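Bostcombe Makers Forum > Robotics > Arms and grippers
Thread: Hand-held gripper vs remote control for teaching pick and place (soft stuff)

hyejin_j
Hi all, after some opinions before I sink another weekend into this. We're teaching a two-arm setup to pick up drink pouches, the squishy jelly kind with a spout, and put them down on a marked spot. Up till October we did everything by remote control, leader arms on one side of the bench and follower arms on the other. I've got 72 decent demos that way and my shoulders are wrecked. Dae-han Ban reckons we should chuck the leader arms and do the lot with hand-held grippers. I'm halfway convinced! But I keep hearing that hand-held demos don't carry over to the real arms. Who's done both?

kalasberg_dave
Done both. Hand-held is miles quicker. You don't need to be good at anything, you just pick the thing up. With the leader arms it took me a fortnight before my demos stopped looking like I was wearing oven mitts.

Si-woo Heo
Quicker, sure, but quicker at collecting what? I had 2656 hand-held demos from our old project and a chunk of them were useless because people's wrists do things our arm can't. It'd get to the last joint limit and sit there humming. By remote control you can't record a move the arm can't make. That matters more than speed IMO.

kalasberg_dave
You can filter those out though. Run every demo through the kinematics overnight and bin the ones that fail.

Si-woo Heo
You can, and then you find out which ones you binned. Ours were nearly all the tilted grasps, so the robot learned upright pouches beautifully and nothing else.

hyejin_j
OK that's interesting, because tilted is the whole problem for us. The body of the pouch sags and swings if you grab it anywhere sensible, so I've been going for the spout, right under the cap. It's the only stiff bit. Tried it Tuesday night with the black hand-held one over white paper (I put the paper down so the colour of the board wouldn't confuse things, the jury's out on whether that helps).

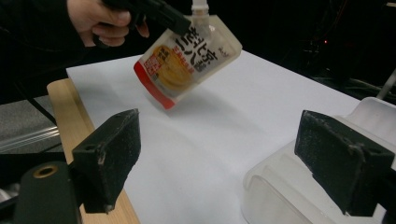
Ye-seo Ok: I'd stick with the spout, but vary how you come at it. If every demo has the same approach angle the robot will memorise the angle and forget about the spout. We do a few from the left, a few from the right, a few where we start way too high and have to correct. The corrections are gold, don't throw those away.

hyejin_j
Oh, I've been deleting every one where I fumbled. Whoops.

Ye-seo Ok
Keep the ones where you recover. Delete the ones where you drop it and swear.

bustos_arm_owner
Can I put in a word for the leader arms? Everybody's treating them like the slow old way, but you feel how far you're reaching, and your camera views match what the robot gets later. With hand-held your own hand is in the picture half the time. Does that not mess with training?

Dae-han Tak
It did for us until we cropped. Now we train off the view from the gripper only and ignore the rest. Works fine on boxes and cans. Pouches I can't speak to.

Si-woo Heo
Cropping is a bandaid. If the hand shows up in training and not when the arm's running, you've taught it something about hands whether you meant to or not.

Dae-han Tak
Fair, but I'd sooner have a bandaid and a robot that puts cans away than a perfect setup and no data.

kalasberg_dave
lol what he said

bustos_arm_owner
What are people using for pads, by the way? My rubber ones go shiny after a couple of weeks and then everything slides.

hyejin_j
We've got a rough speckly foam sort of pad on the arm fingers and I like the look of it, but I haven't put many hours on it so don't take that as advice. The thing I'm more worried about is matching the squeeze. My hand knows when to stop squeezing the spout and the recording only knows how wide the fingers are.

Ye-seo Ok
Yeah, width alone is a pain with soft stuff. We command a slightly narrower width than what was recorded and let the compliance deal with it. Start with 2 mm and see.

hyejin_j
Ta, will try that. Might do a split then: hand-held for the bulk, leader arms for the awkward tilted ones so Si-woo's joint limits don't bite me.

Si-woo Heo
That I can get behind. Label which is which in your files or you'll hate yourself by Christmas.

nallura_nick
What format are you saving in? I've got 3081 episodes in the old Nallura layout and the converter chokes on the gripper channel every time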